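**Mimville, 31 March 2019**

Uscombe is delighted to announce Arell, our new family of white desks and shelving for people who work at home and would like their corner of the house to feel a little cheerful while they're at it!

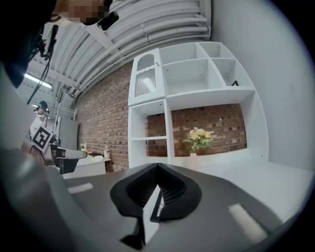

The range goes on sale in May, and we've spent many happy months getting it ready (more than we planned, if you ask our designer, Kibet Urio). "I wanted cubbies for the small stuff and still a bit of room for flowers," says Urio.

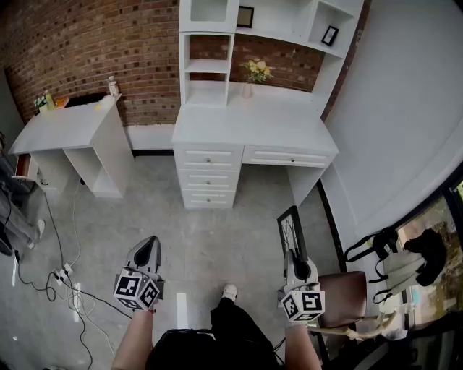

*Photo: Halfdan Kjærgaard*

The hutch desk has small round knobs on its drawers and open shelves up top for your picture frames. The first run is 2000 pieces, and 41 stores will carry it.

**Press contact:** Kibet Urio, Uscombe, Mimville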